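August, a little after 4 in the afternoon, kettle on

I meant to write this up at lunchtime and then got talking to Armelle about veneers, so it is later than it should be and I shall have to be quick (I won't be, I never am).

## The maple board

The board has finally settled down. For anyone who wasn't in the room when it came back from Koltbridge, we had a good deal of worry over the middle seam, where the two main planks meet. Kamol ran his thumbnail along it and said he could feel a lip. I couldn't, but his hands are better than mine, so we gave it a light going over with the fine paper and another thin coat of oil, and left it under the books for the night. This morning he tried it again and pronounced himself happy. The second seam, towards the far side, has never given us any trouble at all and I am rather fond of it.

I do like this piece of wood. The grain is faint and tan with the odd darker streak, and it shows off a coloured block far better than the grey tray we used to use. Armelle thinks we should have gone for birch. We have agreed to differ – she is making the next one.

## Blocks

Most of the day went on these. The Stidska set is meant to end up as a sorting game for small hands, and the thing I wanted to settle was whether the shapes are different enough from one another. A cylinder and a many-sided prism in the same yellow are lovely side by side, but are they too close for a three-year-old? Kamol says that is the whole point of them and a child will find the flat sides soon enough with their fingers. I am coming round to his view. The star is everybody's favourite, of course, and always will be.

The printed texture still divides us. I had planned to sand the ridges off completely, and spent a good part of last winter saying so to anyone who would listen, but having had them about the place for weeks I think a little roughness is pleasant to hold. What does need doing is the bottom edges, which can be sharp where the first layer spreads. Two minutes each with the small file is plenty.

The red came out deeper than the sample card from Woldegiorgis. I wouldn't change it now! It looks very well with the yellow.
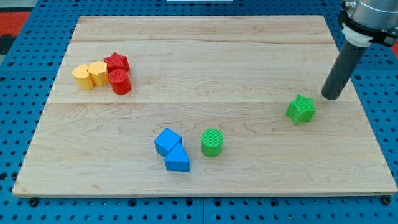

## Still to do

- File the bottom edges, stars first, as the points are the fiddly bit.
- Ask Flullbridge whether they still do the cotton bags in the larger size. The price we were given was for 300 and we don't want anything like that many.
- Wipe down the blue pegboard. Sanding dust gets into the holes and then turns up on everything for days afterwards.
- Armelle to draw up her birch board, with the seams marked.
- Put the oil back in the metal cupboard with its lid pushed properly down (this is a note to myself).

Kamol has gone off to find biscuits. I'll write up the filing tomorrow, once I've done enough of them to have an opinion.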